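Puston Office, September intake

# Call for Participants: Reheating and Crisping Study (Home Cooks)

Prollasmont is recruiting adults who cook at home to take part in a study of how people reheat leftover food in small countertop ovens. The study will be used to revise the written instructions supplied with such ovens, including the time and temperature tables. No cooking qualification is required. Participants are paid.

## Background

Printed reheating tables usually assume a fixed portion, a fixed starting temperature and a preheated oven. Home practice varies on all three. People start from a cold oven, place food on whatever tray is available, open the door to check, and stop when the food looks ready. A table written for one set of conditions gives poor results under another, and complaints about dry edges or cold centers follow.

The study records what participants do when they are given familiar food and a plain instruction sheet. It compares three versions of the sheet. Version A gives times only. Version B gives times and a description of the finished food. Version C gives a short procedure with a check at the midpoint. Participants are assigned one version and are not told how the others differ until the session is over.

## What participation involves

Each participant attends two sessions at the Puston office. A session lasts 40 minutes, followed by a written questionnaire that takes up to 20 minutes. The two sessions must be at least one week apart and must fall within the same month where possible.

In each session the participant will:

1. Read the assigned instruction sheet.
2. Reheat four items: a slice of pizza, a portion of baked pasta, a bread roll and a piece of breaded chicken. A vegetarian set is available and must be requested on the application form.
3. Decide when each item is ready and remove it from the oven.
4. Rate each item for texture and evenness on the form provided. Tasting is optional.

Study staff take the core temperature of each item after removal. They do not advise on settings, and questions about the instruction sheet are noted and answered at the end of the session. Participants may stop at any point without giving a reason.

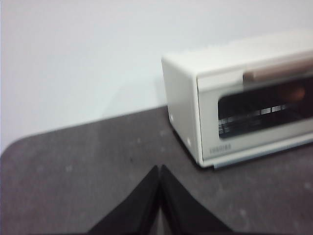 Reheating results depend partly on where the oven stands, so the station layout is kept the same for every participant. Clearance behind and beside the appliance affects how quickly the housing sheds heat, and a surface that reflects or holds heat can alter the result on a long run. The oven is a white countertop toaster oven standing on a dark gray tabletop, with a plain white wall behind. Participants are asked to leave the oven in position during the session. Anyone who needs a different working height should say so on the application form, and the whole station will be adjusted before arrival.

## Who can apply

Applicants must:

- be 18 or older;
- prepare or reheat food at home at least twice a week;
- be able to read a one-page instruction sheet in English, in standard or large print;
- be able to attend both sessions in person;
- have no allergy to wheat, milk or egg. Both food sets contain these ingredients.

Applicants who own a toaster oven and applicants who have never used one are both wanted. The study needs a spread of experience, and places are allocated accordingly. Professional cooks, employees of appliance makers or retailers, and people who write or edit product instructions for a living are not eligible for this round.

Left-handed applicants are encouraged to apply. Earlier rounds had too few to say anything useful about door handling.

## Payment

Payment is $200 for completing both sessions and both questionnaires. A participant who completes only the first session receives $80. Payment is made by bank transfer or prepaid card within ten working days of the last session attended. Public transit fares to and from the Puston office are refunded on presentation of a receipt. Parking is not refunded, but there is free street parking on the north side of the building after 6 p.m.

## Safety

The study uses ordinary heating appliances at ordinary household temperatures. The main hazard is contact with hot metal or hot food. Heat-resistant gloves are issued in three sizes and must be worn whenever the door is open. Long sleeves should be close-fitting. Long hair must be tied back. A staff member trained in first aid is present in the building during all sessions.

Food is chilled, portioned and labeled on the day of use. Any item with a core temperature below the study limit is discarded and may not be tasted. 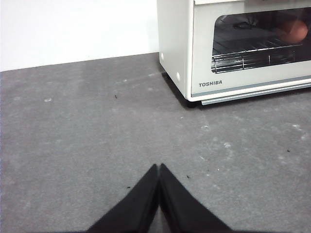

Instruction sheets of this kind often fail at the moment the food comes out, and part of the questionnaire deals with that moment only. It asks where the participant looked for a place to set a hot tray, whether the sheet mentioned one, and whether the door was left open in the meantime. The flat, medium-gray surface runs back to the wall in a straight line, and the participant chooses where on it to put the heatproof mat supplied with the gloves. The choice is recorded as a zone on a printed plan of the station. There is no correct zone. The tray should not be placed directly on the surface, and staff will step in if this is about to happen.

## Data and privacy

The following is recorded for each participant: age band, handedness, ownership of a toaster oven, the version of the sheet assigned, oven settings and times, core temperatures, mat zone, and questionnaire answers. Names and payment details are held separately from study records and are deleted once payment has cleared. Study records are kept under a participant number.

Results are reported in grouped form. The statistical work is carried out by Alhassan under contract to Prollasmont, and Alhassan receives numbered records only. A participant may ask for his or her records to be withdrawn up to 20 days after the second session. After that date the records will have been merged and cannot be separated.

A summary of results will be sent to every participant who asks for one. It will include the final text of all three instruction sheets.

## Session times

Sessions run in the morning, at midday and in the evening. Start times are 9:30 a.m., 12:15 p.m. and 6:30 p.m. Evening places fill first. Applicants who can attend in the morning should mark this clearly. Please do not eat a full meal in the hour before a session if you intend to taste the food.

Late arrival of more than 15 minutes means the session has to be rebooked, as the chilled food will be out of its temperature range. One rebooking is allowed.

## How to apply

Complete the application form, available at the Puston front desk or through the Pumon booking system under "Reheating and Crisping." Applicants without internet access may ask the front desk to enter the form for them. The form asks for:

- contact details and preferred method of contact;
- age band;
- how often you reheat food, and in what appliance;
- food set (standard or vegetarian);
- print size (standard or large);
- any adjustment needed to working height, lighting or seating;
- at least 2 session times you could attend.

Incomplete forms are returned once for correction. Applicants are told by the end of September whether they have a place, are on the reserve list, or are not needed for this round. Reserve applicants may be contacted at short notice and are free to decline without losing their position on the list.

Selected participants receive a confirmation through Pumon with session times, directions and a consent form. Read the consent form before the first session and bring it unsigned. It is signed at the office in the presence of a staff member, and a copy is provided to take home.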